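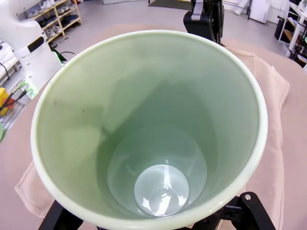 Search this site Enter keywords Go

Home Issues Authors Contact

Articles > Household Crafts > Baking

3.2 Dough spread and icing adhesion

Cut-out cookies were baked from a single spiced dough at the Rasside test kitchen, following the procedure of Sárközi and Valdebenito. A total of 1,253 cookies were baked, of which 1,015 were iced and the remainder kept plain as controls. Dough was rested for 34 minutes before rolling. Colour was judged against a printed card under the same lamp throughout.

Spread was greatest in the Somon flour batches, mainly at narrow points such as the arms of star shapes. Cookies chilled for a further 15 minutes after cutting held their outline better, and piped borders followed the edge more closely. The Hirose flour gave a drier dough that cracked at the fold when rolled thin.
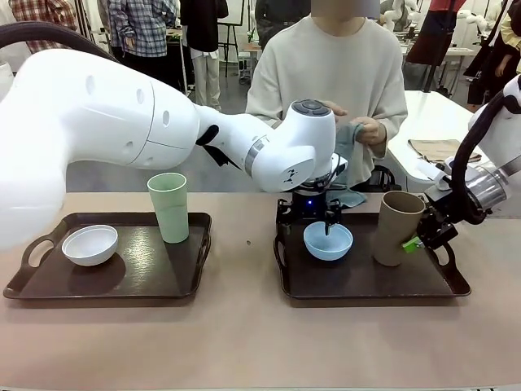 Figure 4

Royal icing was mixed to two consistencies, one for outlines and one for flooding. Vessel shape affects how readily a skin forms, as a wide opening exposes more of the surface to air. The light blue bowl and the tall tan cup in Figure 4 illustrate the two general forms, open and upright. Flood icing from upright vessels needed less re-stirring, although piping bags were harder to fill from them. Grernari meringue powder was used in both mixes.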